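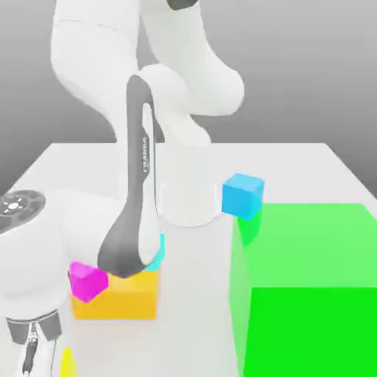 Wiremu Mahuika reckons nobody reads a data card until something has gone wrong, and that the rules should therefore go first and the thanks last. We've done it his way. Complaints about the order go to him.

# Wornamlow block-table episodes: data card

Shares 77 | Comments 3

Wornamlow is a set of simulated tabletop episodes: one arm, a white table, coloured blocks and a see-through green box. It was made at Lullar to test whether people could agree on what a "good" episode is. They could not, so we wrote rules.

Card last revised October 2026.

## House rules for recording

1. Write the task sentence before the episode starts. A sentence written afterwards always describes a triumph.

2. Name things by colour and shape. "The magenta cube" is fine. "The little one" is not, and "the usual one" got somebody's whole batch sent back in February.

3. The see-through box is solid as far as the physics is concerned. You can look through it. You can't go through it. If the gripper does, mark the episode `clip` and carry on with your life.

4. Do not tidy the table between episodes unless the reset script does it. Blocks leaning on other blocks are allowed. Blocks sunk into the table are a bug, however restful they look.

5. The arm may hide a block from the camera. Keep those episodes. Models that have only seen perfect views become very upset by an elbow.

6. Failed attempts stay in, marked `fail`. Deleting them is the one thing that gets your write access taken away.

7. A retry is part of the same episode if the arm has not gone home in between. After 3 retries, stop. It's stopped being data and become a hobby.

## Labels

`success` means the block named in the sentence ended up where the sentence said, and stayed there for 2 seconds with the gripper open. "Nearly" is spelled `fail`.

`clip` means something passed through something else.

`odd` is for anything you can't bring yourself to call either. Please write a line saying why. The record so far is "hmm", which Valtteri Lindqvist has asked me not to attribute.

Labels are checked by a second person using Pearce, our review tool. If the two disagree, both labels are kept and the episode goes in the `disputed` folder. We don't take an average. Half a success is a dropped block.

## What this set is no good for

Safety claims of any sort. A simulated arm has never pinched a finger, and passing here says nothing about working near people. If you're putting a real arm in a real room you need a proper risk assessment for that room, done by somebody who has stood in it. Citing this card in one will not help you, and it'll embarrass us.

It's also weak on lighting. The background is grey, the table is white, and kitchens are neither so calm nor so clean.

Colours are bright and easy to tell apart. A model that does well on them may still fall over when handed two brown mugs.

## Known faults

- The older episodes store gripper width in millimetres and the newer ones in metres. The field `units` says which. Read it.
- Estorik exports lose the retry count. Fix promised, see the tracker, bring a sandwich.
- Some 3 per cent of task sentences still say "grab" where the rules say "pick up". We left them. Users say "grab".

## Changing the rules

Open a request with the old wording, the new wording and one episode that shows the trouble. Requests without an episode are opinions, and we have plenty in stock. Changes apply to new recordings only; old labels keep the rule version they were made under, in `rules_version`.

## Thanks

To Valtteri for the reset script, and to Wiremu for the order of the sections.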